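Nazanin Najafi
@nazaninbakes
27/10/2024

OK, I finally finished the big plate book I've been carrying around since February and I need to talk about it. It's 85 short chapters on the history of everyday dishes and I loved nearly every one of them. Thread!

2/ First thing: the rim. I had never once thought about the rim of a plate. There's a whole chapter on how wide rims came and went with fashion, and how cooks used them to keep sauce away from people's sleeves. I read it twice (and then went and measured all of mine, of course).

3/ The chapter on white is even better. Plain white feels like the default now, but for a long time a really clean white glaze was the hard thing to make! Potters chased it for generations. All that work for something I put toast on.
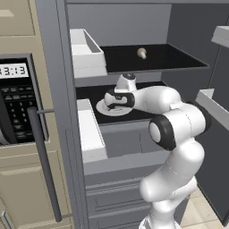

Off-white plate, raised rim, black shelf.

4/ Color does funny things to food too. I tried the same lentil soup in a white bowl and in my blue Memar one and I swear the blue one tasted saltier. My sister says I'm making it up. She had seconds from the blue one.

5/ Best used find of the year, while we're on the subject: 4 Zatura side plates, gray speckle, tiny foot ring, 30 cents each. One has a chip and I use it the most.

6/ Drahomíra Lukáč asked me whether you should stack plates with paper between them. The book says yes if the foot ring is unglazed, that's what scratches the one underneath. I've been cutting up old grocery bags and it works great.

7/ Next up is the one on spoons. It's even longer. If you've read it, please tell me whether the soup spoon chapter is as good as people say!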